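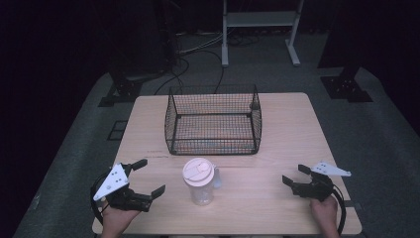 Drinkware and Wire Baskets: Notes on Storage
Gallery 5, Trudeswood Pantry Pages

Clear plastic drinkware is light, tips easily and scratches when stacked. In a cupboard it also gets separated from its lids. The method on this page stores each vessel upright with the lid on, in an open wire mesh basket that can be lifted off the shelf in one piece. It was worked out for the shared kitchen at Linitz, where the shelves are deep and the back row was hard to reach.

The basket should be rectangular, with straight or nearly straight walls. Round baskets waste the corners of a shelf. A fine mesh is preferred to widely spaced bars: a narrow base can drop between bars and lean, but it stands level on a close grid. Mesh also lets air reach the underside, so a vessel put away slightly damp will finish drying in place.

Wall height matters more than floor area. The wall should reach past the middle of the tallest vessel but stay below its lid. If the wall is higher than the lid, the vessel has to be pulled out by feel. If it is much lower, the vessel will tip when the basket is carried.

Lids
Store lids closed but not tightened. A screw lid left hard down holds odors and puts a constant load on the gasket, if there is one. Turn it until it just seats, then stop. Flip tabs and latches can be left either way, but a raised tab adds height and may catch on the shelf above.
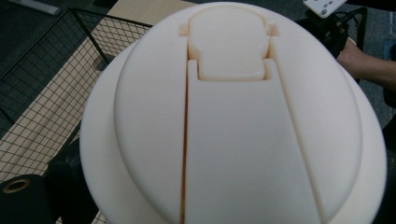 Morven MacBrayne would go further and leave every lid off until the next morning: "The step around the rim holds water long after the top feels dry. I wipe mine with the corner of a towel and still find drops in the grooves." Her point applies to any lid made with channels or a recessed tab. At Linitz the lids now go on the rack overnight and are fitted at 7 a.m., before the baskets are filled.

Loading
Set the basket down first, with the long side toward you, and load from above. Hold the vessel by the lid or just beneath it, lower it until the base meets the mesh, and only then let go. Tall items go in the middle. Short items go along the walls.
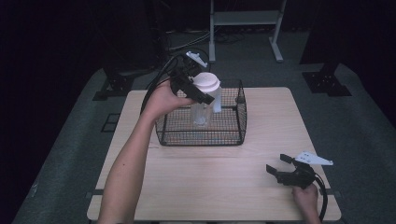

Leave a finger's width between neighbors. Vessels that touch will rub each time the basket is moved, and the haze this leaves on clear plastic does not wash out. Fumiko Nishimura lines the gap with a folded cloth, which works but has to be laundered.

Lift the basket by both short ends. Do not slide it on a wood shelf, as the wire feet or lower rods can mark the finish.

Next gallery: flat lids and odd sizes, from the Menzies pantry.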